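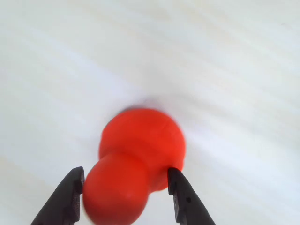
Lorraine Brunton reckons a toy that's out is a toy that's loved, and that putting it away every night teaches children that play is something to be cleared up. She wrote that under my last column and got a fair bit of support.

I don't buy it. Sorry.

We have rubber things everywhere. Ducks, squeaky things, lumps that might once have been for the dog. Behind the sofa. In my shoe, last week. Are they loved? Most haven't been squeezed since spring. A toy that's always out turns into floor, you stop seeing it and so do the kids.

What worked for us was one bin. Not the Hanirari system, which wanted 495 for a wall of little drawers with labels on (labels! for a three year old). One open bin, no lid, down where the playing happens. Lids are the enemy. A lid means two hands and a grown up. 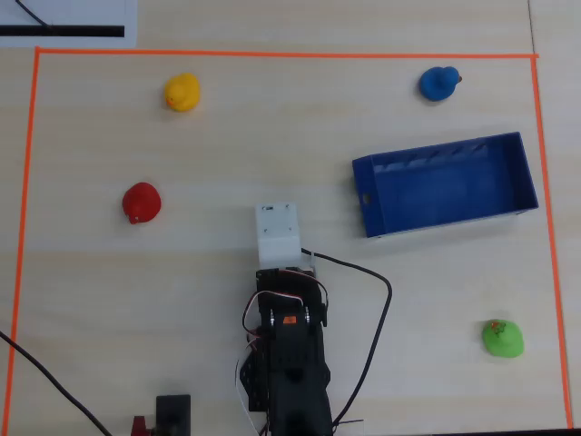 And no sorting. Colours together, big with small, who cares. Takes around 5 minutes before tea if everyone joins in, 20 if they sulk. Paora Ashby told me he does it by colour with his two, reds first, then blues, and fine, if it's a game it's a game. The minute it's a rule I'd drop it.

Lorraine's right about one thing, I did it badly at first. Too late in the evening, too cross, everybody in tears incuding me. So do it earlier. Leave one out if they ask, any one, on the table overnight. Ours picks a different one each time and in the morning thats the one that gets played with, before breakfast, while the rest stay in the bin till someone tips it over again.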